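Open day at the Josemberg pottery, August

We drove out to the Josemberg pottery for its winter open day, arriving at 10 in the morning when the gates opened. The works sits on the flat ground behind the old Gosis rail siding, 4 kilometres out of town on a sealed road. Parking was in the paddock next door and cost nothing. Wear boots, as the bottom half of the paddock was mud.

Josemberg makes plain tableware for cafes and a smaller line of lidded storage jars. Siobhán Keogh has managed the place for nine years and took our group through. Groups were kept small and left every half hour from the front office.

The tour started in the clay shed. Clay comes in by truck from a pit at Pelon and is stored in bays under wet hessian. It is mixed with water in a blunger, sieved and then pressed to get the water back out. The filter press is second-hand and very loud. It was run for a few minutes so we could watch a cake of clay drop out, and after that we moved on.

Cups and bowls are formed on jigger machines in the next building. The jars are slip-cast in plaster moulds. Each mould is good for 100 casts before the detail goes soft, and then it is broken up. Siobhán passed a worn one around beside a new one and the difference was easy to feel with a thumb along the seam.

Glazing is done by hand dipping. Aidan Flanagan runs that section and took questions while he worked. He said the hardest colour to keep steady was the grey, which shifts toward green if the kiln cools too slowly. Someone asked about lead, and he said none of their glazes contain it and that every batch goes away for testing.

There are two gas kilns and one electric. The larger gas kiln is a Le Goff, bought from a works that was closing, and holds 310 dinner plates when stacked properly. It had been fired the night before and was still shut, so we saw it only from outside. The electric kiln was open and partly unloaded. Firing takes most of a day, and cooling takes longer than that.

The seconds shop was the busiest part of the site. It had a fair range of bowls and side plates, mostly with pinholes or small glaze runs. I bought four bowls and a butter dish. The queue moved slowly with only one card machine going, and by noon the better mugs had gone.

Lunch was a sausage sizzle and a tea urn near the office. The soup had run out by the time we got there. There is one toilet block, which was clean, and the ground between the buildings is gravel, so a pram or wheelchair would be hard work past the first shed.

The last stop was the upstairs display room, which deals with shape and decoration. It covers how a band of pattern is placed under a lid and how stripes are set out around a cylinder. The stairs are steep and there is no lift. We spent twenty minutes up there and were back at the car by 1.30. 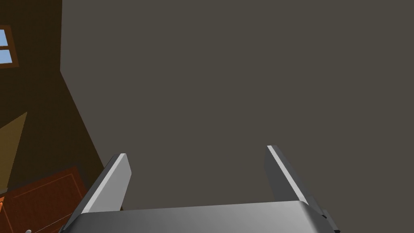
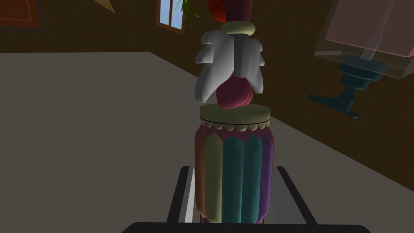
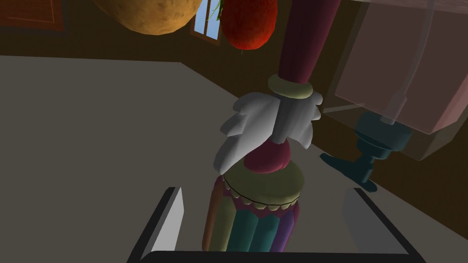
Computer renderings. The second has the striped jar with its flat lid, the third the tall figurine on its striped base.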